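Module 14: Managing Waste in Catering and Events
Handout for Week 5 – Sorting at the Point of Clearing
Module leader: Friederike Görtz

Purpose of this session

Students should by now be familiar with the waste hierarchy (prevention, reuse, recycling, recovery, disposal) and with the duties of a site operator. This week's session deals with the stage at which most sorting errors occur, namely the clearing of tables. The set reading is the Drundness case study, sections 2 and 3. Section 4 may be left until the seminar.

Mixed loads and contamination

A load is described as contaminated when it contains material that the receiving plant cannot accept. The limit is set by the plant and written into the collection contract. Food residue is the most frequent cause in catering, followed by liquids left in drinks containers. Paper and card suffer most, as wet fibre loses much of its value and may be refused outright.

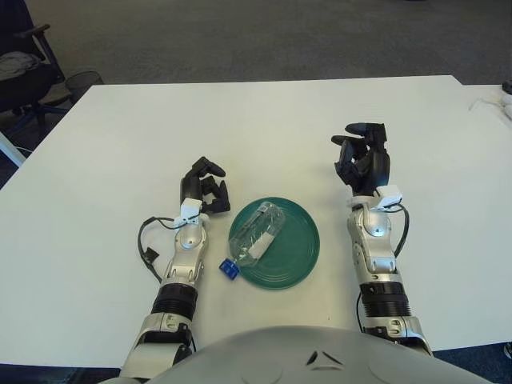

Clearing systems fall into two types. In a single-stage system, staff carry everything to a back area and sort it there. In a two-stage system, reusable tableware is separated from throwaway items at the table itself, and only then are the throwaway items sorted by material. The distinction matters even for a very small load: a plate with a plastic bottle lying across it holds one item for the wash and one for the recycling stream, and the bottle in turn has a body, a blue screw cap and a paper label band, which may be made of different materials. Local rules differ on whether caps should be left on. Students should check the rules for their own placement site before answering Task 2.

The Drundness case

The Drundness conference centre serves 700 covers on a full day. Before the change it used a single-stage system, with one sorting bench run by the contractor Barno. In February the centre moved to two-stage clearing in its main hall, while the smaller Kandari Room kept the earlier method for comparison. Refused sacks in the main hall fell from 257 to 200 over the trial period. The study does not adjust for the number of guests, and the figures should be read with that in mind.

Shi, the firm supplying the trolleys, also altered the height of the upper shelf during the trial. Staff had reported difficulty in reaching it – a point taken up again in Week 7.

Tasks for the seminar

1. State which type of clearing system is used at your placement site and who is responsible for each stage.
2. Set out the local rules for drinks containers, including caps and labels.
3. Suggest one further measurement that the Drundness study ought to have recorded.

Written answers should be brought to the seminar. They are not marked, but will be needed for the group report.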